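Visit Report: Open Day at the Gaete Workshop and Relic Store, Urmont

The store holds the movable goods of the former abbey of Fludine: vestments, processional crosses, and 151 reliquaries, most of them without labels. Opening was at 10 a.m. The tour covers 2 floors and starts in the workshop. 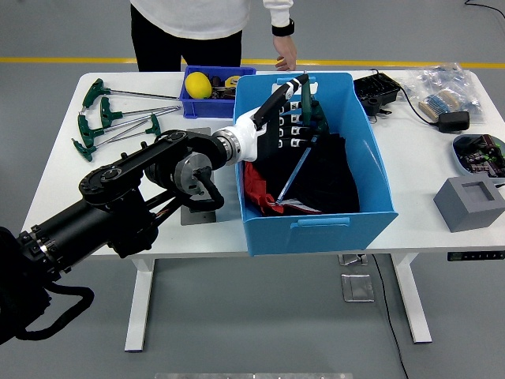 Page last changed: July

The ground floor is given over to cleaning and repair. Metalwork comes here first. Cases are opened only if the wax seal is already broken; sealed cases are weighed, measured and returned to the shelf.

The upper floor holds the paper records. The main source is the Flivadley list, a parish copy of the abbey's inventory. It names 67 saints, several of them known from no other calendar. Spelling varies from page to page, and one martyr is entered under three forms of the same name. The guide's handout treats these as a single person. The list itself gives them separate feast days, and the question should have been left open.

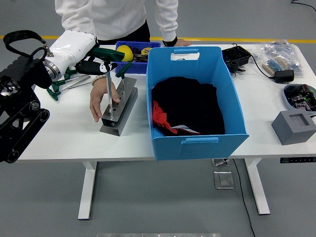

Workshop table, Gaete.

The card index runs to 1,000 entries and can be used on request. Cards are filed by feast day, so a reader who has only a name must start with the register by the door. Photocopies are not made from the Flivadley list. The side chapel was closed at the time of the visit. The last tour leaves at 3 p.m., and bags go in the lockers at the entrance.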